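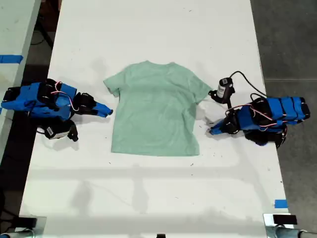

Erstes T-Shirt vom Stapel. Mint, Gesicht nach unten, Kragen oben. Es geht los 🧺

**1/**
So. Wollte seit October (ja, Oktober, Autokorrektur steht auf Englisch, egal) endlich was übers T-Shirt-Falten schreiben. Kam immer was dazwischen. Jetzt halt in Häppchen, zwischen zwei Maschinenladungen.

**2/**
Vorweg: ich bin kein Ordnungsmensch. Mein Schrank sah jahrelang aus wie ein Altkleidercontainer nach Sturm. Shirts rein, Tür zu, Knie dagegen. Fertig.

**3/**
Dann Umzug. Neue Kommode, Modell Vinstead, gebraucht, eine Schublade klemmt. Viel weniger Platz als vorher. Shirts passten nicht mehr rein. Also entweder wegwerfen oder falten lernen. Hab beides gemacht.

**4/**
Wichtigste Sache zuerst, falls ihr gleich weiterscrollt: großer Tisch. Nicht Bett. Nicht Sofa. Nicht "auf dem Oberschenkel vor der Serie". Bett gibt nach, Stoff zieht mit, Kante krumm.

**5/**
Weißer Tisch ist gut, weil man die Kanten sieht. Bei Mint auf Weiß geht das grade noch. Bei weißem Shirt auf weißem Tisch wird's Raten. Da leg ich ein dunkles Handtuch drunter.

**6/**
Und ja, die Platte hat Flecken. Pünktchen, Schlieren, graue Stellen. Hab sie vorhin nochmal abgewischt, geht nicht weg. Wichtig ist nur, dass nix abfärbt.

**7/**
Test dafür: feuchtes weißes Tuch, einmal fest drüberreiben. Tuch bleibt weiß = Shirt darf drauf. Tuch grau = nochmal putzen. Dauert 30 Sekunden, spart eine Wäsche.

**8/**
Zum Hinlegen. Vorderseite nach unten, immer. Dann ist am Ende der Aufdruck außen und man findet das Ding auch wieder. Hab ich ewig falschrum gemacht und mich gewundert, warum in der Schublade alles gleich aussieht.

**9/**
Ärmel links und rechts schräg raus, Kragen weg von mir, Saum zu mir. Saum möglichst grade. Wenn der Saum schief liegt, wird alles schief, könnt ihr machen was ihr wollt.

**10/**
Falten im Stoff: bisschen ist ok. Die weichen Knitter längs über den Rücken streich ich mit der flachen Hand raus, von der Mitte nach außen. Nicht ziehen!! Ziehen leiert den Kragen aus. Frag nicht woher ich das weiß.

**11/**
Kurz Pause, Maschine piept

**12/**
Wieder da. War die Buntwäsche. Eine Socke fehlt. Natürlich.

**13/**
Also Faltung. Meine Variante, die mit den Dritteln:
- rechte Seite zur Mitte, Ärmel zurückklappen
- linke Seite genauso
- jetzt langer Streifen
- Saum hoch bis kurz unter den Kragen
- nochmal halbieren, oder dritteln bei kleinen Schubladen

**14/**
"Kurz unter den Kragen" ist ernst gemeint. Nicht bis ganz hoch, sonst wird das Paket am Hals zu dick und steht nicht. Zwei Fingerbreit frei lassen.

**15/**
Stehen ist nämlich das Ziel. Shirts hochkant in die Schublade, wie Karteikarten. Man sieht alle auf einmal. Nix mehr mit Stapel umgraben und unten liegt das, was man sucht.

**16/**
Riku Oda hat mir das damals gezeigt. Und zwar in einem Tempo, dass ich dreimal "nochmal bitte" sagen musste. Beim vierten Mal hab ich mitgefilmt. Mit Daumen halb vor der Linse, aber hat gereicht.

**17/**
Es gibt auch diesen Trick mit zwei Griffen, Shirt quer hinlegen, Schulter und Mitte kneifen, überkreuzen, schütteln, zack. Sieht super aus. Klappt bei mir jedes fünfte Mal. Die anderen vier hab ich nen Knoten.

**18/**
Frage kam grad per DM: Faltbrett ja oder nein? Hatte eins, Prendent stand drauf. Für Männer-L super, für Kindershirts viel zu breit, für Langarm nervig. Hab's weitergegeben. Ein Stück fester Karton in der richtigen Breite macht dasselbe.

**19/**
Breite messen geht so: Schublade innen messen, durch die Anzahl Reihen teilen, einen Fingerbreit abziehen. Karton zuschneiden, aufs Shirt legen, drumrumfalten, Karton rausziehen. Fertig ist das Brett für null Euro.

**20/**
Material macht viel aus:
dicke Baumwolle → steht von allein
dünner Jersey → fällt um, lieber rollen
Sportzeug → rutscht, egal was man tut. Kommt bei mir in einen Korb, Deckel zu, Frieden.

**21/**
Noch was zum Trocknen, weil das hier keiner hören will: Shirts am Saum aufhängen, nicht an den Schultern. Sonst habt ihr diese Beulen von den Klammern, genau da wo jeder hinguckt.

**22/**
Und sofort nach dem Abnehmen falten. SOFORT. Nicht in den Korb und "mach ich heut abend". Heut abend ist nächste Woche. Dann ist alles zerknautscht und man kann bügeln oder so tun als wär's Leinen.

**23/**
Saturnino Palacios schreibt drunter, er hängt alle Shirts auf Bügel und hat gar keine Probleme. Schön für dich, Saturnino. Du hast auch einen begehbaren Schrank 😑

**24/**
Nee im Ernst, Bügel geht auch. Aber schmale Drahtbügel machen Schulterecken, und die Kragen leiden beim Reinfummeln. Bügel von unten durchschieben, nicht von oben durch den Hals!

**25/**
Helle Shirts (Mint, Hellgelb, Creme) leg ich übrigens getrennt von den dunklen. Hatte mal ein neues schwarzes Teil direkt daneben, leicht klamm eingeräumt. Ergebnis war grau-grün. War mal mein Lieblingsshirt. Ruhe in Frieden.

**26/**
Anzahl fragt auch jemand. Ok, einmal gezählt, beim Umzug: 81 T-Shirts. Für eine Person. Hab mich kurz hingesetzt. Die Hälfte aus Firmenläufen und von irgendwelchen Messen.

**27/**
Aussortiert nach einer einzigen Regel: würd ich's anziehen, wenn's klingelt und ich nicht weiß wer's ist? Nein → weg. Sehr viele waren nein.

**28/**
Die kaputten sind jetzt Putzlappen. Seitennähte auf, Ärmel ab, Rückenteil vierteln. Fusselt weniger als gekaufte. Fenster werden top.

**29/**
Wer weiter runter will: der Newsletter von Clatano hatte mal so eine Aufräumliste, ausgedruckt klebt die bei mir innen an der Schranktür. Halb durchgestrichen. Punkt "Gürtel" ignoriere ich seit Monaten.

**30/**
Schnell noch zur Höhe vom Tisch. Meiner ist eher hoch und das ist gut so. Am Esstisch tut mir nach zehn Shirts der Rücken weh. Wer nur was Niedriges hat: hinsetzen, wirklich. Sieht blöd aus, hilft.

**31/**
Und Licht von der Seite, nicht von hinten. Sonst wirft man sich selber den Schatten genau auf die Kante, die man treffen will.

**32/**
Nachtrag zu 13, weil zwei Leute fragen: Langarm genauso, nur den Ärmel nach dem Einklappen nach unten knicken, sodass er parallel zur Seite liegt. Nicht quer rüber. Quer gibt ne Wurst.

**33/**
Polos: Kragen hoch, zuknöpfen oberster Knopf, dann wie oben. Ich hab genau ein Polo, Ichikawa steht innen im Etikett, und das liegt so gut in der Schublade dass ich's nie rausnehm.

**34/**
Maschine piept schon wieder. Handtücher. Die falt ich in Dritteln längs und dann halb, mehr Theorie gibts da nicht.

**35/**
Socke ist übrigens wieder da. War im Bettbezug. Wo sonst.

**36/**
Muss los, Trommel ausräumen. Wenn ihr ne bessere Methode für dünnen Jersey habt: drunterschreiben, ich probier morgen früh alles aus was nicht länger als ne Minute pro Shirt dauert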